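Speaker notes – "Writing Things Down for the Next Person"
Clidbridge Library evening talk, October. Start at 7:00, aim to be done talking by 7:40 and leave the rest for questions.

Opening

Thank everyone for coming out, and thank Elmarie Mofokeng for setting this up and for being so patient with my emails. Say where I'm from (Toledo, then Vevbridge for most of my working life) and what I did there, which was run the recipe archive for the Vevbridge community cookbook. People always smile at "recipe archive," so let them smile, and then give them the size of it: 1,187 cards, in shoeboxes, in the handwriting of people who mostly assumed you already knew how to cook.

Slide 2 – The card that started it

Read my grandmother's card out loud, slowly. "Make the dough as usual. Bake until done." Wait for the laugh. Then tell them how long I spent trying to work out what "as usual" meant, and how my aunt and my mother each had a different answer and were each completely sure of it. My aunt's had sour cream in it. My mother still won't discuss the sour cream.

The point to get across here is that Grandma wasn't being careless. She was writing to herself, and for herself it was a perfectly good card. We all do this. We write the note for the person who is standing in our kitchen, in our shoes, on the same afternoon.
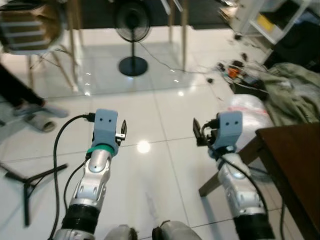 So the question I'd like people to carry through the evening is who they're writing to. Ask for a show of hands: who has a family recipe they can't make come out right? It's usually most of the room. Take two stories if people offer, but keep an eye on the clock, because at Zustcombe this part ran to 20 minutes and I had to skip the soup.

Slide 4 – What we learned from the shoeboxes

Go through these in any order, whichever the room seems to want.

1. Pan sizes go missing more than anything else. Hardly any card tells you the pan. If you only add one thing to your own cards when you get home tonight, please add the pan.

2. Ingredients change under you. Cans get smaller, brands disappear, "a package" of something is a different package now. Tell the pudding story. Write the weight next to the name, even if it feels fussy.

3. Keep the comments. Qianru Jiang typed up a whole box for us and kept every scribble in the margin – "too salty," "Dad liked this," "never again" – and those turned out to be the pages people read first. I had told her to leave them out! I was wrong, and I say so every time I give this talk.
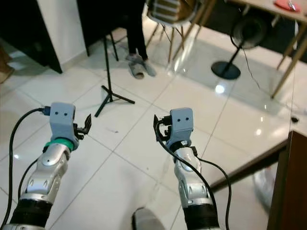 4. Watch somebody make it. Sit on a stool in the kitchen and write down what their hands do, since what they'll tell you afterward is often quite different. One lady swore she used a teaspoon of vanilla and then poured it straight from the bottle. Measure the pour if they'll let you, and if they won't, guess and write "guess."

5. Date the card. Month and year is plenty.

Slide 6 – Starting your own

Be gentle here, as people get discouraged. They hear 1,187 cards and think of their own mother's overstuffed drawer. We began with 29 and a borrowed typewriter. Suggest one recipe a week, the ones people ask for at holidays first, and never mind the order.

Pass around the sample binder (remember to get it back this time). Handouts are on the table by the door.

If there's time: the soup. If there isn't, go straight to questions, and remind folks the coffee is on until 8:30.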